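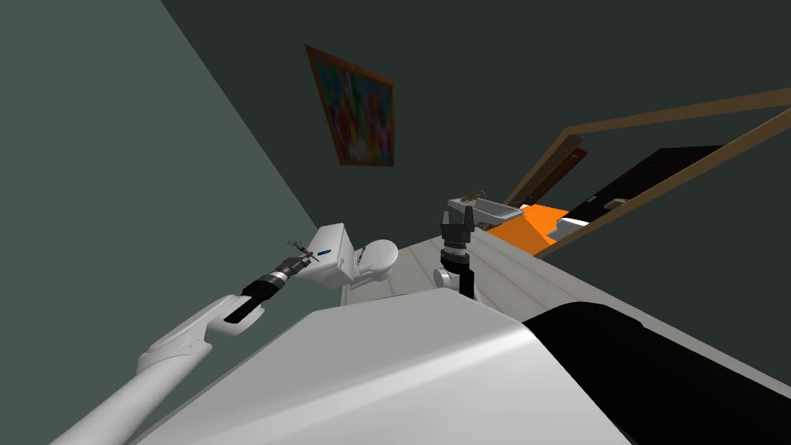
Dating Extras > Profile Help

The Wolline Profile Review

Hello, I'm Geetha, and I read dating profiles for a living (yes, really!). The Wolline review is the thing I get asked for most, so it finally has its own page.

You send me your profile text and up to six photos, and I write back with what I'd keep, what I'd bin and which picture ought to go first. It's all done by me, by email, and I usually get it back to you inside a week – a bit longer in January, when the whole country seems to sign up at once.

I don't write the profile for you. I tried that for a while and the dates kept expecting somebody who sounded like me! What I will do is mark up your own words, line by line, and suggest a few opening messages that don't start with "hey".

Any app or site is fine, paid or free. I'm happy with first-timers, and I've got a real soft spot for people going back to it after a long marriage.
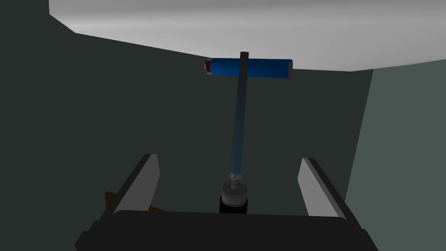

What you get

Written notes on your profile, up to 1000 words of it
Your photos put in order, with reasons
One follow-up email within 21 days, so do go and try the changes first

Price is £24 for the standard review, or £38 if you'd like a half-hour phone call as well. Anil does the bookings, so if you get a reply from him, that's my husband and he hasn't read your profile!

Product code: WOL-143
Page updated 24/06/2022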